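Bemlow > Hair things > Sorting and storing: your questions

Sorting out hair ties – your questions answered
13/04/2020, by Meinir Ruddock

I had no idea so many of you had a drawer like mine! Since my piece in March about emptying the bathroom cupboard, most of the letters have been about hair ties, so I've gathered up the ones that keep coming back.

Where do I start if they're all in one big knot?

Tip the whole lot out on a desk or table with good light. By a window is perfect, because black elastic on black elastic is murder to see in the evening. Don't try to untangle the heap as a heap. Pull out whatever comes away easily, and you'll find the middle loosens up by itself as the outside goes.

How do I know which ones to keep?

Hook each one over your fingers and give it a gentle stretch. If it springs back, into the box it goes. If it stays long and wavy, or you can see the rubber through the covering, it has done its job and can go. I do this with every single fabric one and it's lovely, mindless work with the radio on.

What sort of box should I use?

A clear one with two compartments is my favourite by miles. Thin elastics go on one side, thick ties and scrunchies on the other, and you can see what you've got without lifting anything out. 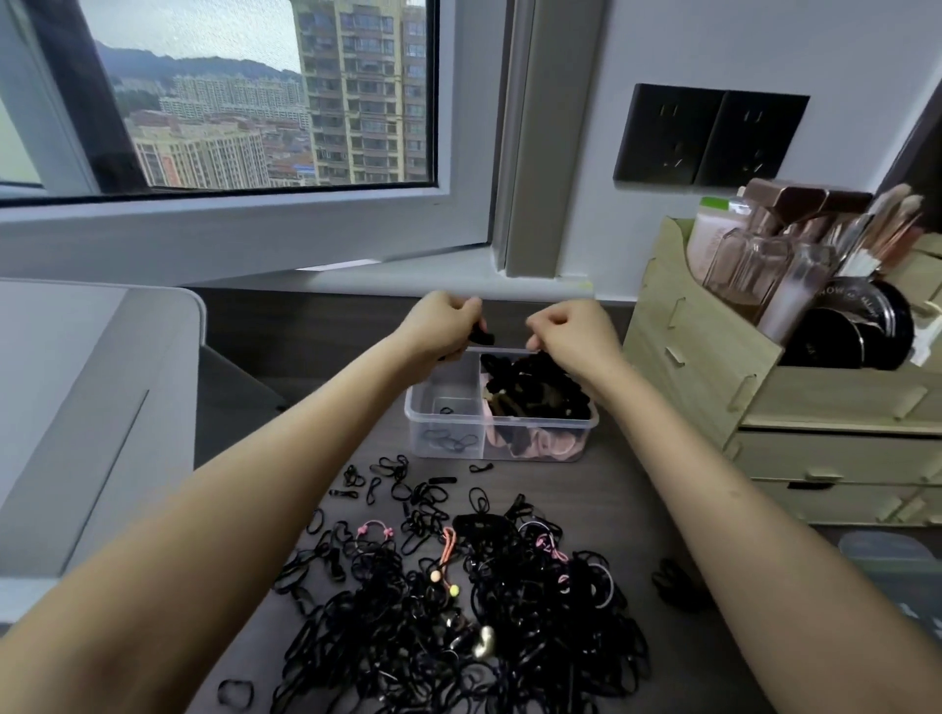
Photo: Umesh Lodhi

The thick side always fills up first, so if your divider can be moved, give the scrunchies the bigger share. A pale pink one in among all the black is a great help too – it shows you at a glance which side you're looking at!

Do I really need to sort the tiny thin ones?

Only as much as you can bear. Mared Powell wrote to say she bought a bag of 600 for plaiting and has 34 left that she'd trust. They perish quickly, so check a few, and if those snap, be ruthless with the rest. A small tangle you can use beats a great nest you can't.

What about the fancy ones with beads and bows?

Keep them apart from the plain elastics if you can. Beads catch on everything, and one cord tie with a bead on each end can drag half the pile up with it. An egg cup or a saucer will do nicely. Anything metal should have its own spot as well, as the edges can nick the rubber.

Can I wash scrunchies?

Yes, please do! Cool water, a drop of shampoo, squeeze them in a towel and dry them flat. Keep them off the radiator, which ruins the elastic.

Is there any use for the stretched ones?

Loads. Morfudd Probert ties up her sweet peas with them, and I use mine round rolled tea towels and bundles of pens. Thick ones are also good for keeping a freezer bag shut.

How often should I do this?

Twice a year suits me. If there's a long-haired teenager in the house, you may want to make it more – and look down the side of the sofa first.

Contact Bemlow | © Bemlow 2020 | Back to top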